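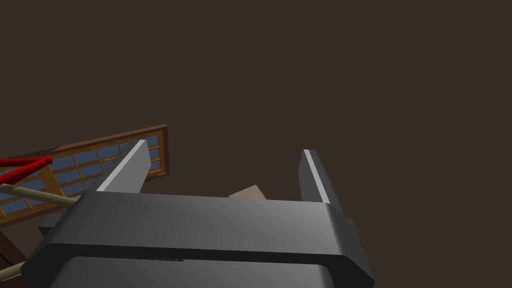 2 January 2020

First day back and I was grinning like a kid on the bus home. The arm work is properly on now. Over the break Halima Owino got the practice room going on the big screen in the old break corner, so all of us on the packing side can have a turn at steering before the real one gets bolted down in May. It's all computer made, a pretend room with a pretend gripper in it, and you look out from just behind the hand, past the two fingers. I had forty minutes on it after lunch and would have stayed till dark if they'd let me.

What I love is how much of my own job is in there. You come up on a thing and your thumb wants to go one way and the gripper goes another, and you have to think about what your hands have been doing all these years without asking you. I never once thought about how wide I open my fingers before I reach for a carton. Now I can't stop! I did it with the milk tonight. I did it with the doorknob.

Halima says the Alteck people want us to write down every time the arm does something a packer wouldn't. She gave me a green notebook for it. I filled four pages, mostly about coming in too steep, and one whole page about corners, because you never grab a carton by the corner if the glue is fresh, and how would a machine know that? She read it standing up and then sat down and read it again. I've been at Nomau 11 years and I don't think anything I wrote ever got read twice.

Numbers for the record, so I can look back and laugh. Our best day before Christmas was 1,477 cartons over both lines. Line two did 903 of those. The arm is only meant for line two to start with, and only the heavy ones, the Kasham orders with the tile samples that have been wrecking everybody's wrists. If it takes those and nothing else I will bake it a cake.

Not everyone's happy. Massawe was quiet all through the meeting and then asked who gets the Saturday hours once it's running, and the answer was a bit mushy. I could tell he noticed. I put my hand up and asked for it in writing and they said by the end of the month. I want to hold them to that. I can be excited and still want it on paper. There are 8 of us on that line and we've all got rent.

The plan as it stands is that two of us train to mind the arm, clear it when it stops, teach it the new box sizes, and the rest move over to checking and labels. I put my name down for the training before she'd finished the sentence. More pay after the first stretch, and you sit for part of the day. My back would like that very much. I did feel a little funny about the packing itself though. I'm quick at it. I like being quick at it. There's a rhythm when the tape guns are all going and somebody has the radio up, and I don't know what line two will sound like with half of us on the other side of the room.

Anyway. Tomorrow I get another go, and Halima is going to let me try the slow setting so I can see where I'm overshooting. I told Massawe to come along with me. He said maybe. He did ask if it was like driving, and I said more like picking up an egg with barbecue tongs, and that got half a smile.

Must wash the blue sweatshirt. Call Mom about Sunday. Take the notebook!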